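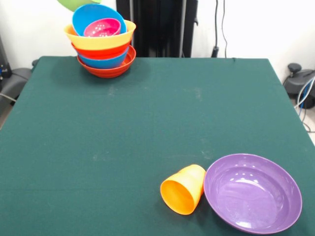 Fig. 6-1. Table with bowls stacked at the rear left. Cup and purple bowl at the right.

6. Stacking test, bench arm
Mindville shared workshop, build notes by Kaan Soylu. Revision 2020-12-04.

Complete section 5 (joint limits) before starting.

6.1 Preparing the table
1. Cover the table with the green cloth and pull it straight along the back edge.
2. Place the cup on its side with the mouth towards the front left. It stays there for the whole test.
3. Set the arm speed to 30 per cent in the Zondimau panel.

Note: pale marks on the cloth do not affect the test. Deep creases do — smooth them out by hand.

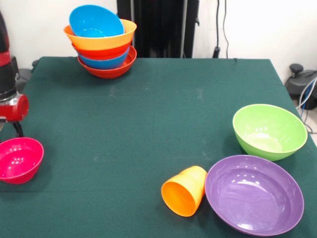
Fig. 6-2. Pink bowl at the left edge, below the gripper finger.

6.2 Checking reach
4. Jog the arm to the left edge of the table and stop above the rim of the nearest bowl.
5. Repeat for the bowls on the right. If a joint stops short, go back to 5.4.

CAUTION: keep hands off the table while the drives are on. The stop button must be within reach of the operator.

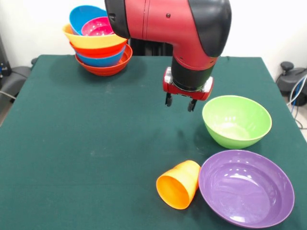 Fig. 6-3. Fingers open, to the left of and above the light green bowl.

6.3 Approach
6. Open the fingers fully before lowering.
7. Lower in small steps, with a pause of 15 seconds at the last height before contact.
8. Check that the upper arm clears the stack. Move the stack further left if it does not.
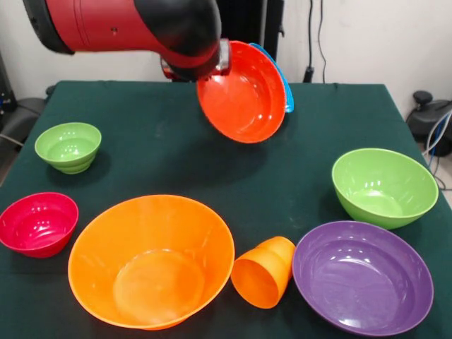
Fig. 6-4. Red-orange bowl held tilted, with a blue bowl nested behind it.

6.4 Grip and release
9. Close on the rim only. Do not grip the base.
10. If two bowls lift together, lower both and release — do not shake them apart.
11. Enter the result in the log under code 106.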